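Come Teach a Robot to Do Laundry With Us (Spring Project Call, Surnthorpe Robotics Club)

Posted 2025-01-12 by Marlene Hinrichs

Hi everybody! It's that time again. We're looking for new people for the spring project, and before you scroll past thinking you need to be some kind of engineering wizard, please read at least as far as the part about pay (there is a little) and the part about snacks (there are a lot).

I'm Marlene, I run the student side of the club, and this is my third year doing it. I started out in the textile department, so if you're coming from somewhere odd, welcome, you'll have company. Last year's best driver was a cello student. The year before that it was somebody who came in to ask where the restroom was and stayed until June.

So what are we doing? The spring project is called Shokri and it's a laundry sorting job. We've got an arm with a two-finger gripper and a little camera up at the wrist, and we want it to take clothes out of a mixed pile, figure out what each one is, and put it where it belongs. Later on we want to take it to the Grelenov Challenge, a student competition with a soft goods category, and I would very much like to not come in second to last again. Boxes and cups are easy. Clothes are awful! A sweater looks like nine different things depending on how you dropped it, and a sock can hide inside practically anything.

The way we get the arm to learn is mostly by driving it ourselves. You sit at the table with a pair of hand controllers and you do the task, slowly and decently, and the computer records what the wrist camera saw and what your hands told the arm to do. Then you do it again. Then Leszek's group trains on all of it and we find out which of our habits the thing picked up (mine is a weird little wiggle before I let go, and yes, the arm does it now too). We finished the fall with 669 usable recordings out of 857, and I'd like to get the share we throw away down a lot. Most of the bad ones were bad for boring reasons, like somebody starting before the recorder did, or a label that didn't match the item, or me talking to somebody behind me and driving with one eye.
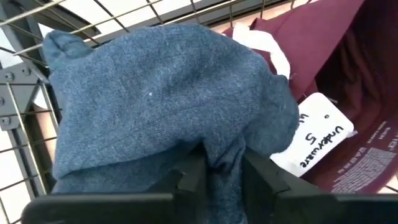

Do I need to have my own laptop to take part?

Only if you join the training team, and even then you can borrow one of ours for the semester if you ask by the second week.

OK, the jobs. We have spots on three teams, and you can put down more than one when you write to us.

Drivers. This is the big one and where most new people start. You'll run the arm in pairs, one person driving and the other watching the item, keeping the log and hitting the stop button if something starts to go wrong. You swap every half hour, no exceptions, even if you feel great. Tired hands make sloppy recordings. You don't need experience of any kind. Video games help a bit, knitting seems to help more, and patience helps most of all. We'll train you over two evenings and then you'll sit with one of the old hands until you're both happy with how it's going.

Labelers and item people. Somebody has to look after the clothes! We keep a stock of donated items, and each one gets looked over, given a category and an entry in the item sheet, and put back into rotation after it's been used. You'll also be the one going through recordings and marking where each pick starts and ends, and what went wrong if it went wrong. If you like lists, or you're the person in your house who can't stand a messy drawer, I want you so badly. Spelling counts in the item sheet, by the way, and nowhere else. The script is fussy and will happily create a brand-new category every time somebody's finger slips.

Training and code. Python, mostly. You should be comfortable reading other people's code and not too proud to ask what it's for. Leszek Wysocka leads this team and he's fair but he will ask you to write comments. If you've trained any kind of vision model before, tell us, and if you haven't but you've done a decent intro class, tell us that instead. There's a good chunk of plain work here too, like moving files around, checking that the camera and the arm agree about what time it is, and plotting things.

We could also use one person who's handy with a 3D printer and a file. Petro Stetsiuk has been making our gripper fingers since the beginning and he's graduating, so he'd like to hand that over to someone before he goes. He has opinions about fingertip shape. You'll hear them all. Thin knits are the current headache: with too much lip on the finger the fabric snags, and with too little it slides out halfway to the bin. If that sounds like fun, you're our person and Petro will probably cry.

What it takes from you: two evening sessions a week, three hours each, from the start of the semester until the competition in June. You choose your two evenings when you sign up and we try hard to keep them fixed. Missing one now and then is fine, just text your partner so they aren't sitting there alone with a pile of shirts. During exam weeks we shut everything down except for people who truly want to come in, and I'll be checking that you truly do.

What you get: drivers and labelers are paid a flat 435 dollars for the semester, in two halves, thanks to a small grant from Trillemer. I know it isn't rent money. The training team and the printer person can take the same amount or take project credit, and you have to pick one, I've asked. Everyone gets fed at the evening sessions, everyone's name goes on the competition entry, and the club pays travel for the ones who go to Grelenov. We don't have enough seats for the whole team to travel, so we'll draw names, with one seat held for each of the three teams so we don't end up there with all drivers and not a soul who can restart the software.

We have 20 spots. Returning people have already been counted separately, so those are all for new folks. If more of you apply than that, Bleddyn Kemeys and I will read everything together and try to get a good mix of evenings and backgrounds. We don't rank people by grades and we won't ask for a transcript.

Some stuff people ask me in the hallway, so I may as well put it here too.

You can be left-handed. The controllers work either way and two of our best drivers are lefties.

You can be a freshman. You can be a grad student also, but please check with your advisor first so I don't get an email.

You can't bring your actual dirty laundry. People keep asking me this as a joke and I keep having to find out whether it's a joke. Clean donations are very welcome though! What we need right now is kids' clothes, thick socks, anything stretchy, and anything with a hood. Items should be dry, with the pockets emptied. You won't get them back, and they do get pretty stretched out by the end, so don't give us Grandma's cardigan.

You do need closed shoes and tied-back hair to sit at the arm, and no dangly sleeves or lanyards. The safety talk is required for everybody, including the code people who swear they'll never touch it. (They always touch it.) Meirion Parri gives the talk. It takes an hour and he's pretty funny, in a dry sort of way, and you can't drive until he's signed your card.

Recordings come from the wrist camera and they do get shared inside the project, so keep your personal things off the work table. No audio is recorded, so you can sing. Some of us do.

If you wear glasses, or get wrist pain, or need a different chair or more breaks than the half-hour swap gives you, please put that in your message and we'll set it up before you arrive. We did this for several people last year and it was no trouble at all. The room is on the ground floor, there's a ramp at the side door, and the table goes up and down.

How to apply: send a note to the club inbox with "Shokri spring" in the subject line. No résumé needed. Tell me your name, what you study, which team or teams you'd like, and which evenings you can't do. Then write me a paragraph about something fiddly you've gotten good at. It can be anything! Pie crust, soldering, braiding hair, backing up a trailer. I read each one of these and they're honestly my favorite part of January. If you want the training team, add a link to something you've written, even if it's homework, and even if it's ugly.

You'll hear back from me within a week, whether we have a spot for you or not. If we don't, I'll keep your name for the waiting list, and that list does move, usually right after people see their new class schedules.

And if you're on the fence, come to the open evening first. We'll have the arm running, you can take a turn with the controllers with one of us next to you, and you can ask Petro about fingertips if you've got the time. Side door, just follow the noise. Bring a friend, and bring a hoodie for the donation bin if you've got one to spare.

Can't wait to meet you all!

Marlene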